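Spare bedding, sorted

Monday, June 2, 2025

I spent part of May going through the spare bedding. Most of it went to Bernadette Hennessy, who has guests all summer. I kept the black and white checkered blanket and the pink pillow with "Journey" written on it in blue.
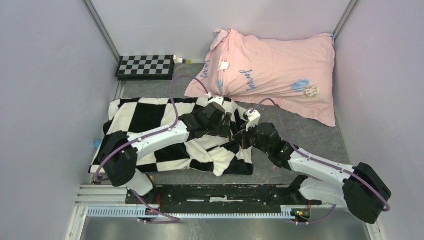 The blanket used to live in a heap on a chair, and I got tired of it. Now I spread it out first, pull the corners straight and fold it into a plain rectangle. A big check helps – you can line the fold up with the squares. 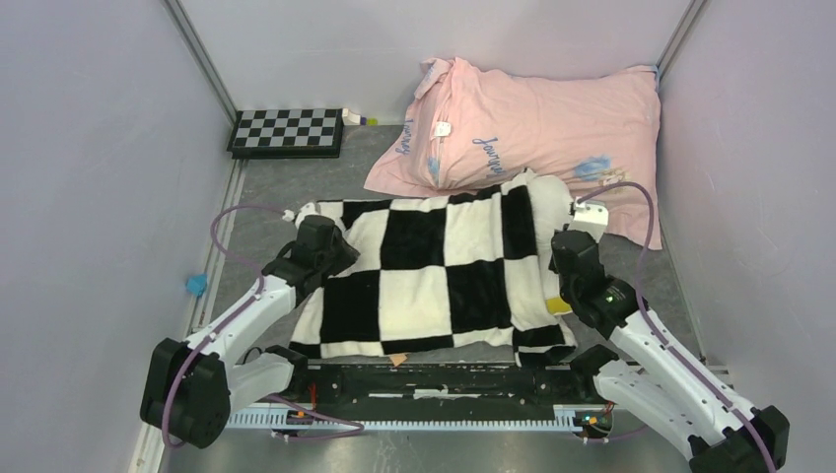
Pillows I don't fuss over. They go on the shelf last, on top of the blankets. The checkerboard still needs a home, and I'm missing two of the pieces. Donal Mulcahy says he has a spare set, so I'll ask him for it next week.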